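Is "wipe-clean matte" tabletop paint a real thing or just a label?

kettle_ridge
Joined: July
Posts: 90

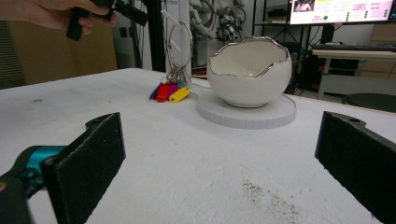 So I'm looking at redoing a white worktable and the store is pushing the Grollow matte tabletop enamel pretty hard. The can says wipe-clean, scuff resistant, ready for use in 2 days. I have painted enough furniture to have my doubts. Every matte white I've ever put on a flat surface looked great for a month and then went gray wherever people's sleeves rubbed it.

Has anybody used this on a table that gets worked on every day? Not a nightstand with a lamp on it. I'd also take suggestions for other brands, but please say how long you've had it down.

----

plumbob_annie

I have Grollow on a kitchen table, a little over a year now. It's fine. It does scuff but the scuffs come off with a damp cloth and a bit of dish soap. I'd buy it again.

----

sawdust_tax

"It does scuff but" is doing a lot of work in that post.

Flat paint is flat because the surface is rough at a tiny scale. Rough surfaces hold dirt. You can put more binder in it and call it scuff resistant, but at some point it gets shiny and then it isn't matte anymore. I don't see how any of these companies get around that, and I notice none of them try to explain it on the can.

----

kettle_ridge

That's about where I am. Annie, when you say they come off, do they come off all the way? Or does it leave that polished spot where you rubbed?

----

plumbob_annie

OK, fair question, I went and looked with a flashlight. There are a couple of shinier patches by the chair I always sit in. You can't see them from standing height. I can live with that but I guess some people couldn't.

----

mr_lowtide

Burnishing. Happens with all of them. Pluvetti does it less in my experience but it costs a lot more and takes forever to level out with a brush. I sprayed mine.

----

sawdust_tax

Less than what, though? Did you have both on the same table, with the same people leaning on it? I'm not picking on you, I just see "brand X does it less" in every one of these threads and it's always somebody who used one brand in the kitchen and the other one in a spare room.

----

mr_lowtide

Two different tables, same workshop, both get used. The Grollow one is older. Take it for what it's worth.

----

sawdust_tax

So the older one looks worse. Got it.

----

hinge_and_bracket

Can I ask why matte at all? Satin cleans up better, it's cheaper, and after a few weeks you stop noticing the shine. I did a craft table in Stondley satin and it gets glue, pencil, cat feet, everything. Wipes right off.

----

kettle_ridge

There's a big window behind it and satin throws the glare straight at me in the afternoon. I tried it on a board first and hated it. Otherwise yes, I'd be done already.

----

hinge_and_bracket

Then turn the table. But OK.

----

joist_so_story

Prep matters more than the can, as usual. What's on it now? If it's melamine or old oil paint, none of this will stick without a bonding primer, whatever the label says. Scuff it up, vacuum, wipe it down, prime, then sand the primer lightly before the color goes on. I use 800 between the last two coats and it comes out like paper.

----

sawdust_tax

800 between coats of matte? You're polishing it before anybody's sleeve gets the chance. The next coat has less to grab, too. I stop a lot coarser than that.

----

joist_so_story

It's 800 by hand, a few light passes to knock off the dust nibs. I'm not trying to flatten it. Never had a coat peel on me. If you press hard, sure, that's a problem.

----

mr_lowtide

I'm with joist on this one. Light hand and it's fine.

----

marbled_endpaper

Not a paint answer, but I gave up and put a Prado desk mat over the part I work on. The paint around it still looks new. Kind of silly to paint a table and then cover it, I know.

----

sawdust_tax

Best result in the thread so far, and it's the one where the paint isn't being used.

----

plumbob_annie

Some of us just wipe the table and get on with our day, you know.

----

kettle_ridge

OK. I'm going to buy the smallest can of Grollow and do two scrap boards, one sanded joist's way and one left alone, and leave them where my elbows go. I also don't believe the 2 days, so they're sitting a few weeks before I rub on them. Will post back whatever happens.

----

hinge_and_bracket

Put a satin one next to them.

----

kettle_ridge

Fine, three boards.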